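4.2 Verlust der Markerverfolgung bei beidhändiger Führung

Die Aufzeichnungen für den Datensatz Gernora entstanden mit zwei handgeführten Greifern, deren Lage über quadratische Referenzmarker bestimmt wird. Von 938 Durchläufen mussten 19 verworfen werden. In allen verworfenen Durchläufen sprang die geschätzte Pose eines Greifers innerhalb weniger Bilder um mehrere Zentimeter, ohne dass die Software Wudetti einen Fehler meldete. Die Arbeitshaltung am Tisch, mit sichtbaren Markern und einem flachen schwarzen Gerät zwischen den Greifern, zeigt Abb. 3.
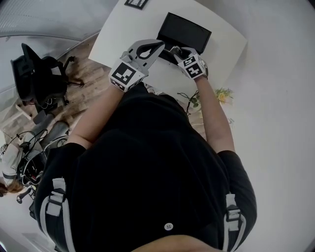
4.3 Fehleranalyse

Die Sprünge traten bevorzugt auf, wenn ein Greifer angehoben und der Marker gegen die Blickrichtung der Kopfkamera gekippt wurde. Bei flachem Betrachtungswinkel liefert die Posenschätzung zwei nahezu gleichwertige Lösungen. Das Filter in Wudetti wählte in diesen Fällen die falsche und hielt an ihr fest, bis der Marker erneut frontal erfasst wurde. Verschärfend wirkte Gegenlicht. Die Greiferkamera erfasst je nach Haltung auch das Fenster mit der Jalousie, auf der helle Reflexe liegen, während der Marker des zweiten Greifers seitlich davon vor der Wand erscheint.

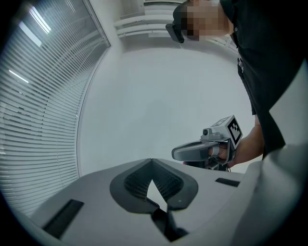 Autor: Arbeitsgruppe Kanaan, Projektleitung Wirninent

Als Gegenmaßnahme wurde eine Plausibilitätsprüfung ergänzt, die Posenänderungen oberhalb einer festen Geschwindigkeitsschwelle sperrt und den Durchlauf markiert. Die Belichtungszeit der Greiferkameras wurde fixiert. In der Wiederholungsmessung im Mai blieben 2 Sprünge unerkannt, beide unterhalb der Schwelle.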